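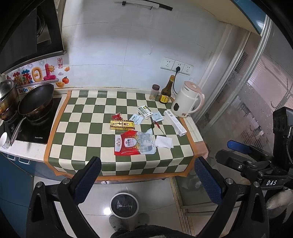
Hi Vimala, kitchen demos are going okay! We're at 54 takes by hand gripper and I'm getting faster, maybe too fast for Stineo to learn from. My one gripe is the sugar bag, all crinkly and see-through at one end. Should I grip it by the red end every time?

Vimala Hegde wrote:
> Please close the fingers slowly, and do 4 takes
> before you move anything. We need 128 by October.
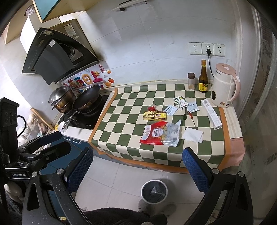 Sugar bag in front of the yellow box, napkin to the right

Will do, slower from now on.

Search list archives Go
Contact the Plivby list | Back to top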